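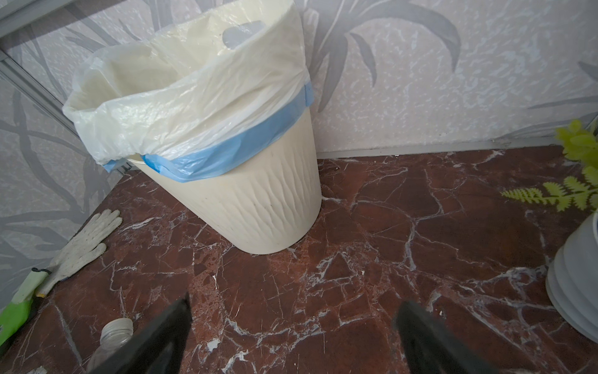
Zoswood opens its two-arm sorting cell to outside customers

The automation firm Zoswood has started to rent out its two-arm sorting cell, a service it calls Lotcombe. Until now only the company's own engineers used it. From June, recycling firms, schools and small manufacturers can book time on the cell in Lelholm, either by coming to the workshop or by sending in a list of tasks and receiving the results by mail.

The offer is aimed at people who want to know if a pair of robot arms can handle their kind of work before they buy anything. A customer chooses the objects and the task. Zoswood's staff set up the cell, run the task many times and deliver a report together with the recorded motion data and the camera pictures. The shortest booking is 4 hours. The longest for the moment is three days, and the company says this limit may change after the summer.

The first task on the price list is clearing up household waste. The two arms stand side by side on an aluminum rail and work over a marble-patterned floor, with a lined waste bin at the back. Each arm ends in a simple gripper with two fingers, and the job is to pick up bottles and packages and put them into the bin. It sounds easy, but drink bottles are a difficult thing for a gripper. They roll when they are touched at the wrong point, and clear plastic is hard to find for many cameras. A soft bag makes the opening of the bin a different shape after every change.

For this reason the engineers did not want a clean laboratory table. The walls are covered with a leaf pattern in gray, and the floor has veins in it, so that the software must learn to separate an object from a busy background. Customers who prefer a plain background can ask for it without extra cost, but they must say so at the time of booking.

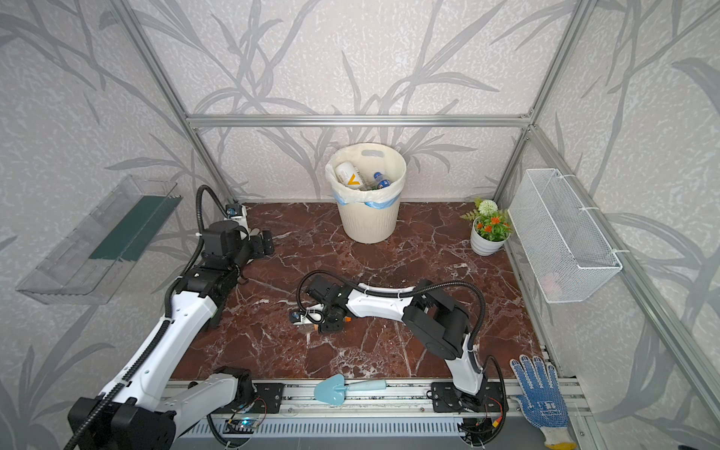 Mühlbauer, a packaging company that had the cell for a trial booking in the spring, was mostly satisfied with the work but less with the waiting. According to its written comments, the report was clear and the staff answered every question, but the recorded data came nine days later than promised. The company also wished for a short call before the first run, because its own task list was understood in a different way than it was meant. It would book again, the comments say, if the delivery date was written into the contract.

Zoswood has accepted this point. Data is now to be delivered within 24 hours after the last run, and a call of half an hour before the start is included in every booking. If the data is late, the customer gets part of the fee back. How large this part is depends on the length of the booking.

In the Mühlbauer trial the cell was given bottles of different sizes, some with caps and some without. Of all attempts, 76 percent ended with the object in the bin. Most of the failed attempts had the same cause – the gripper closed on the neck of a bottle and the bottle turned away. Zoswood publishes this number on its website together with the conditions, and it asks customers not to compare it with results from other tasks. A heavier object or a smaller bin opening would give another result.

There are three ways to use the service. In the first, everything is done by the staff. In the second, the customer steers the arms by hand through a pair of controllers, and the cell records each movement for later training. This is the most popular choice among schools, according to the company, and no earlier experience is needed. In the third, the customer brings a finished control program and tests it on the cell. Programs must be sent in at least a week before, so that the staff can check the speed limits.
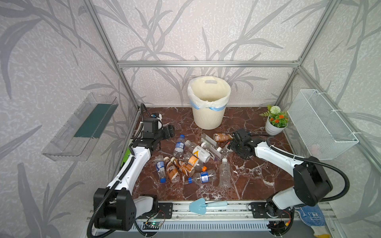
Customers can bring their own objects, but there are some rules. Bottles must be empty and rinsed. Glass, sharp metal and anything with a battery is not accepted. Objects that are too heavy for one arm can be lifted with both arms together, but this must be tested first and is charged as a separate task. Zoswood keeps a small stock of everyday things for those who come with empty hands, among them gloves and plastic garden tools.

The price is counted by the half day and is the same for all three ways of use. Schools pay half. Travel to Lelholm is not included, and the workshop has room for around six visitors at one time. Larger groups are asked to divide themselves between morning and afternoon.

A second cell is planned for the autumn – this one for kitchen tasks. It will have the same arms, so that programs written for the first cell can be moved over with small changes. Bookings for the kitchen cell are not yet open, but interested companies can put their name on a list. For the sorting cell, free times in June and July are shown in the booking calendar on the Zoswood website, and confirmation normally comes on the next working day.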